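Trorbridge Countertop Yogurt Maker
Section 4: Making Your First Batch

Read Section 2 (Safety) before you plug in the base. The steps below are for plain yogurt made with whole milk. For strained yogurt, make a plain batch first and then go to Section 6.

You will need:

2 quarts whole milk
2 tablespoons plain yogurt with live cultures, or one packet of Ateş starter
A cooking thermometer
A large saucepan and a whisk

Preparing the jars

1. Wash the jars, lids and inner rack in hot, soapy water. Rinse well. Soap left in a jar can keep the yogurt from setting.

2. Let everything air dry on a clean towel.

3. Place the base on a flat surface away from drafts, and keep it clear of the refrigerator. Vibration from the compressor can give you thin yogurt.

Caution: Do not put the base in water or in the dishwasher. Wipe it with a damp cloth after it is unplugged and cool.

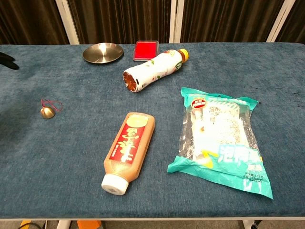

Heating and cooling the milk

4. Pour the milk into the saucepan and heat it slowly to 180°F. Stir often so it does not scorch on the bottom.

5. Take the pan off the heat and let the milk cool to 110°F. A skin may form on top. Lift it off with a spoon or whisk it back in.

Caution: Do not add the starter while the milk is above 115°F. The cultures will die and the batch will stay liquid.

6. Put the starter in a small bowl with a ladle of the cooled milk. Whisk until smooth, then stir it back into the pan.

Setting the timer

7. Fill the jars to the line and set them in the rack with the lids off. Put the clear cover on the base.

8. Press MODE until YOGURT shows. The display will read 8 hours. Press + to change it. Most people like the taste at 8 to 10 hours. A 12-hour batch is thicker and more sour.

9. Press START. The green light stays on while the base is warm.

Note: Do not move or stir the jars during this time. If the power goes out for more than 30 minutes, throw the batch away.

10. When the base beeps, put the lids on and chill the jars for at least 4 hours before eating. Yogurt keeps in the refrigerator for up to 7 days.

Save 2 tablespoons of plain yogurt for the next batch. After five or six batches the culture gets weak — start again with a fresh packet.

If you have the Kidwood glass jar set, the fill line is a little lower than on the standard jars. Leave the same space at the top and use the tall cover. The standard cover will not close over these jars.

Manual revised August 2026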